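6월 공연 소식, 그레다넬의 밤으로 초대합니다 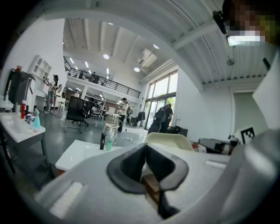
장마가 오기 전 이맘때가 되면 저는 늘 마음이 들뜹니다. 창문을 열어 놓고 음악을 듣기에 딱 좋은 계절이잖아요. 지난 호에서 살짝 말씀드렸던 그레다넬(Gredanel) 여름 연주회 일정이 드디어 나왔습니다. 기다려 주신 분들께 먼저 고맙다는 인사부터 드려요!

올해는 닷새가 아니라 나흘로 하자는 얘기도 있었는데, 결국 작년처럼 5일 동안 열기로 했습니다. 첫날은 현악 사중주단 브렌브리지(Brenbridge)가 맡아 주십니다. 작년에 앙코르를 세 번이나 하고도 객석이 좀처럼 비지 않던 그 팀이에요(저도 막차를 놓치고 한참 걸었답니다). 이번에는 새로 쓴 곡도 들려주신다고 하는데, 제목은 당일까지 비밀이라며 끝내 안 알려 주시더군요.

둘째 날과 셋째 날은 포크와 재즈입니다. 울사이드(Wolside)는 기타 둘에 아코디언 하나로 이루어진 조촐한 팀인데, 목소리가 어찌나 포근한지 듣고 있으면 어릴 적 외할머니 댁 마루가 떠오릅니다. 셋째 날의 카오(Cao)는 조금 더 시끌벅적할 거예요. 트럼펫 소리가 크니 앞줄에 앉으실 분들은 마음의 준비를 하고 오세요.

넷째 날에는 응이아 흐어(Nghĩa Hứa) 님의 독주회가 있습니다. 베트남 전통 현악기 단버우와 피아노를 한 무대에서 번갈아 연주하시는데, 줄 하나에서 그렇게 여러 빛깔의 소리가 난다는 게 저는 아직도 신기합니다. 지난겨울에 짧게 듣고는 며칠이나 그 가락을 흥얼거렸어요. 연주 뒤에는 악기를 가까이에서 보고 궁금한 점을 여쭙는 시간도 있으니 아이들과 함께 오셔도 좋겠습니다.

마지막 날은 출연진 모두가 함께하는 합동 무대입니다. 순서는 아직 의논 중이고, 정해지는 대로 다음 소식지에 싣겠습니다.

예매는 10/06/2024 오전부터 받습니다. 좌석은 하루 최대 200석이고, 한 분이 네 장까지 예매하실 수 있어요. 작년에는 닷새 동안 모두 353분이 와 주셨는데, 올해는 더 많은 분을 뵙고 싶네요. 표를 못 구하셨더라도 저녁 여섯 시 반쯤 입구로 와 보세요. 취소표가 나오면 오신 순서대로 드립니다. 문의는 이 메일에 답장하시면 되고, 듣고 싶은 곡이 있으면 그것도 같이 적어 주세요. 연주자분들께 꼭 전해 드릴게요.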